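Seating > Task chairs > Mesh, high back

Doltley high-back mesh chair with headrest
Page last revised in November by Efua Aidoo

Price: 450 with headrest and arms
Color: black
Delivery: boxed, you put it together

We sell this chair and we think it is a decent chair. We don't think it is the last chair you will ever buy, whatever the maker's leaflet says about that, and we'd like you to read the next few paragraphs before you order one.

The leaflet says the mesh "responds to your body." It's mesh. It gives a bit when you lean on it and goes back when you get up. It is cooler than foam in summer, and in a drafty office in winter it is cooler than foam then too, so people who feel the cold in their lower back should think twice. The seat is padded, with fabric over foam, and only the back is mesh. We mention this because two customers sent chairs back last year saying they had expected mesh all over.

About the headrest. It stands up tall and it moves up and down. It does not tilt on this model. If you sit upright and type, your head will not touch it, and you'll have paid for something to hang your coat on. If you lean back to read or take calls, it is useful. Adwoa Dankwa in our workshop is five foot three and finds that it pushes on the crown of her head at its lowest setting, so shorter people really should try one first. The chair can be ordered without it, but the maker takes very little off the price for that, and we've stopped arguing with them.

The armrests are plain black ones, fixed in width, adjustable for height. They will go under most desks when they are all the way down. Measure yours. Desks with a drawer or a rail under the top are the usual trouble, and so are tables with a curved edge, where one arm slides under and the other bumps.

Lumbar support: there is a bar behind the mesh that slides. Some people swear by it. I moved mine once, the day I got it, and have never felt a reason to move it again. The leaflet gives it a whole page.

What wears out
The gas lift goes first, in our experience, then the casters. A new lift and a set of casters fitted in our workshop costs 165. You can do the casters yourself with no tools if you have a strong grip. The mesh can't be patched. If it tears, the whole back has to be replaced, and at that point we would talk you out of it and into a different chair.

The casters in the box are hard ones meant for carpet. On wood plank floors ask us for the soft set when you order and we'll swap them at no charge. Hard casters on wood are noisy, and grit does the rest.

Compared with the others
The Agyeman high-back is 835. It has a tilting headrest and a better arm, and the mesh feels the same to me. I have sat in both with my eyes shut and picked the wrong one. If you don't need the tilting headrest I can't see where the extra money goes. The Pikonside is cheaper than either and we no longer stock it. Please don't write to ask.

Guarantee
The maker advertises a long guarantee on the frame. Read the part about "normal use." The mesh and the lift are covered for 13 months and damage from hanging loads on the back is left out altogether.
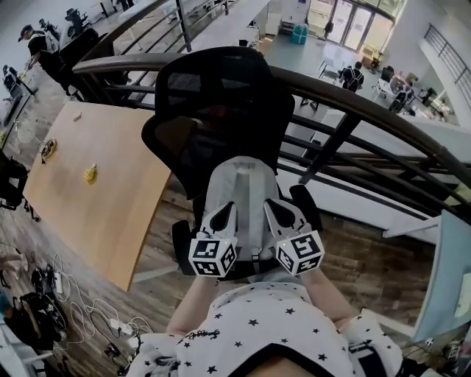

Hanging loads is the clause that bothers me most, as it rules out what people do with a chair like this from the first morning. Every high mesh back ends up as a coat rack. A backpack draped over it, straps and all, like the light gray one on the black chair by the table, is as ordinary as sitting down, and I've yet to see an office where it doesn't happen. I asked the maker how heavy a load has to be before they refuse a claim and got a paragraph about "care and attention." My advice is to keep the bag on the floor or on a hook if it has a laptop in it, and to save your receipt either way. We'll take your side if it comes to a claim, but the decision is theirs.

Flalis Office Seating | Contact the workshop | Delivery and returns | Back to top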